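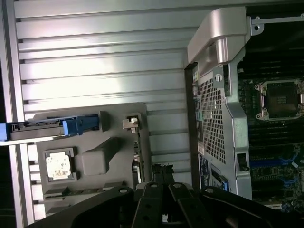 Inside the open case: the drive caddy with the blue latch, the processor in its socket, and the mesh grille.

Cleaning an old workstation at home

I bought a used workstation for my home office, and now I open it two times in a year, in November and again in spring. These are my notes for others who have such a machine on the workshop table.

Shut down the computer, pull out the power cable and press the power button for a few seconds. Touch bare metal of the case before you touch any part.

Begin with the grille. Small square holes collect dust very quickly. I use a soft paintbrush, the width is 26 mm, and I hold the vacuum hose near but I do not let it touch the boards. If there is a fan behind, keep it still with one finger.

Ribbed metal is more difficult. Brush along the ribs, not across, and go from top to bottom.

A blue handle usually marks a part which you may remove without tools. Open the latch fully before you pull. If the caddy does not want to come, look again at the latch and do not use force. Write on a piece of tape which bay it came from.

Old thermal paste on the processor looks like white spots. Wipe it with a lint-free cloth and a little isopropyl alcohol, always from the edge to the middle. Let it dry, then put new paste, the size of a pea. Do not put the cooler back on the old paste.

Screws go in an egg carton, one cup for each step. My carton has also a cup for screws that I could not place last time.

Kascombe, December 2023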